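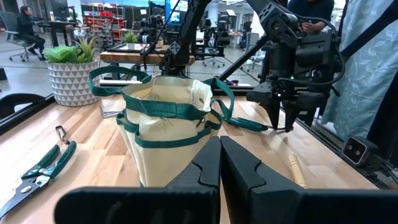 A canvas tool bag with green webbing, shears to one side and a pot of succulents behind.

The garden tool bag has become a thing people give each other. I own two, neither of them bought by me, and for years both did duty as somewhere to keep seed packets I was never going to sow.

So when Flokier announced in September that it was putting a canvas bag into all 28 of its shops, I was not the keenest customer. The idea is simple enough. Your hand tools live in the pockets, the bigger stuff goes in the middle, and you carry the lot down the path in one trip. My grandmother managed this with a bucket.

Still, I gave it a season, using the Flokier bag alongside its pricier rival from Hedlund.

Pale canvas is the first problem. It looks lovely on a potting table and I can't think of a worse colour to put near wet compost. Flokier says sponge only. I sponged, and by the second month mine was the shade of weak tea. Hedlund's version is darker and hides more, though it also sags when there's nothing in it, so you need one hand to hold it open and another to drop things in.

Then there are the pockets. Makers love an outside pocket. A trowel sits in one happily, and so does a ball of twine. Secateurs are another matter — put them in handles up and the blades work away at the stitching, put them in blades up and you know what happens next. I ended up leaving mine on the table beside the bag, with another hand tool for company, and I suspect most owners do the same.

The handles I will praise. Webbing is kinder to the fingers than rope, and it dries overnight on a hook. Tretano, who make the cheap one sold in garden centres, use a thin cord that bites as soon as you add a bag of bulbs.

Does any of it beat a bucket? For the allotment at Latarano Road, where the tap is 205 paces from my plot and I like to carry everything at once, the answer is a grudging yes. At home, where the shed is next to the back door, I can't see the point. The bucket also holds water.

I've kept the Flokier one. It hangs by the door with gloves in it, and the seed packets have started creeping back.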